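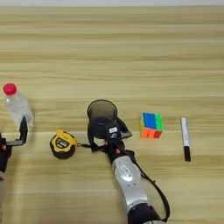
Tape measure and water on the table, ready to go.

Projects > Table > Part 3

7/4/24 by Noura Abu Hammour

I keep a tape measure out on the table now. It used to live in the kitchen drawer under the takeout menus, and every time I wanted it I ended up taking half the drawer out first. The yellow and black one is my favorite of the ones I own. It's chunky and easy to spot, and it has a loop on it so I can hang it on the hook by the door when I'm done.

The table itself is the reason for this post. I wanted a light wood top with the grain running the long way, and I looked at it in two stores before I ordered. The first was the Lodhi, which was 14 inches too long for the wall. The second was the Drelari, which fit, but the top was darker than I liked. I went back and forth for over 12 days and then ordered a light one from Zallik.

Things I measured before ordering:

The wall under the window. The front door, with the door off its stop. The turn at the top of the stairs, which is the tight one. The clearance at the turn is 32 inches, and I measured that twice.

I did not measure the chairs. They are the old ones from my last apartment and the arms bump the underside of the table if you push them all the way in. I may cut the legs down a little or I may just leave them pulled out. My sister says to leave them.

As for water, I've been told to use coasters. I bought a set of Cliro cork ones and I mostly forget about them. Plastic bottles with a screw cap are what I drink from while I'm working, and they can sit right on the wood as far as I'm concerned. Mugs get a coaster.

Next is a shelf for the wall above the table. I have the spot marked in pencil and I need to find the studs. I'd like it up by August, before my parents visit.

Contact | © Noura Abu Hammour | Back to top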